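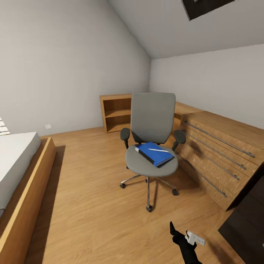
Figure 1. Attic bedroom with sloped ceiling and office chair (rendered view).

Student Rents and Converted Attics in Lirkcombe
Project report by Bohumila Krajčí
Supervisor: Fotis Theodorakopoulos

1. Introduction
In Lirkcombe many students live under the roof. The old houses near the college were built for families, and the attics were used for storage. I wanted to learn if an attic room is cheaper than a normal room, and if the tenants are satisfied with it.

2. Method
I collected 100 room advertisements in April and sent a short questionnaire to tenants in Lirkcombe and in Tastunthorpe. I noted the rent, the floor area and the lowest height of the ceiling — when it was given.

3. Results
The highest rent for an attic room was 700 per month, without heating. Attic rooms were usually cheaper than rooms on the first floor, but the difference became small when I counted only the area where a person can stand. Tenants complained mostly about heat in summer. Noise from the street was rarely mentioned.

4. Limitations
Many advertisements did not say how the area was measured. The answers from Tastunthorpe came late and I could use only a part of them.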